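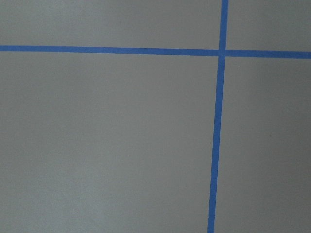
Blue tape on a grey surface.

Section 7: Lodging an objection to your property assessment

Welcome back! By now you should have your Zunora account open and your assessment notice somewhere handy, so let's get your objection on its way — it's a friendlier job than most people expect, and you can stop for a cuppa whenever you like.

1. Choose Objections, then New Objection, and type in the roll number from the top of your notice (spaces and all, please).

2. Pick your grounds. If you think the value is too high, choose Market Value; if the land has been put in the wrong class, choose Classification.

3. Tell your story in the Reasons box. You have 600 characters, so keep the longer version for an attachment.

4. Attach your evidence, such as recent sales nearby or a valuer's report. Form 37 goes in here too if someone else is signing on your behalf.

5. Check the summary page, press Lodge and save your receipt.

Note: Drafts are kept for 68 days, but the draft clock has no bearing on your legal deadline, so do go by the date on your notice.

Caution: Lodging an objection doesn't put your rates bill on hold. Please keep paying the instalments as they fall due — any refund is worked out afterwards.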